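3.2 How I picked the comics

I started with the back catalog of Hirkness, a small press that put out black-and-white adventure comics and never kept a proper list of them. My count came to 1,858 issues, and I read far more of them than I'd planned to (no regrets!). For this section I only cared about letters pages, so I pulled the 357 issues that had one and set the rest aside.
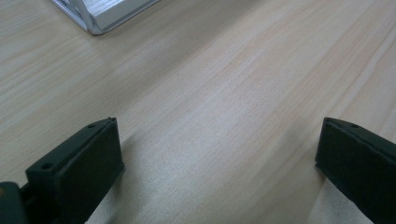 3.3 Sorting the letters

I used two piles to begin with: letters about the story, and letters about everything else. The second pile grew fast — people wrote in about paper stock, staples, late issues and a crossover with Stokard that they clearly hated. I went through the whole lot again in February and moved a good many letters over, mostly ones where a gripe about lateness was really a gripe about a cliffhanger.

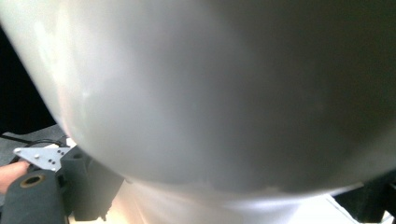
Did I count letters that the editors had trimmed?
I counted them whenever the trimmed version still made its point. Anything cut down to a single line of praise went out.

The Urville reprints gave me the most trouble. They drop the letters pages and run house ads in their place, so I had to track down first printings for that whole run, and I'm still short of the last few. 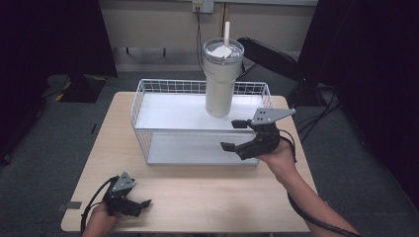 Figure 2. Tumbler with straw on the upper shelf of a wire rack.

3.4 What the fans argued about

Lettering came up more than I ever expected, and Işık is the title that set people off. Its hand-drawn balloons switch style halfway through the run, and readers either loved it or wanted the old look back right away.
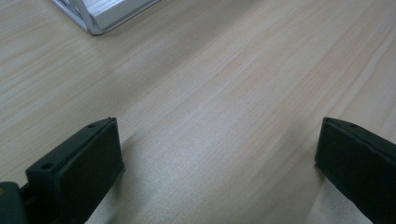 Color was the other big fight, even though the insides had none. Fans wanted the covers softer, and they reached for household words to say so. One kept asking for "plain table brown," and I'd put that near the pale beige wood here, with its pinkish and tan streaks. I filed all of those under cover art.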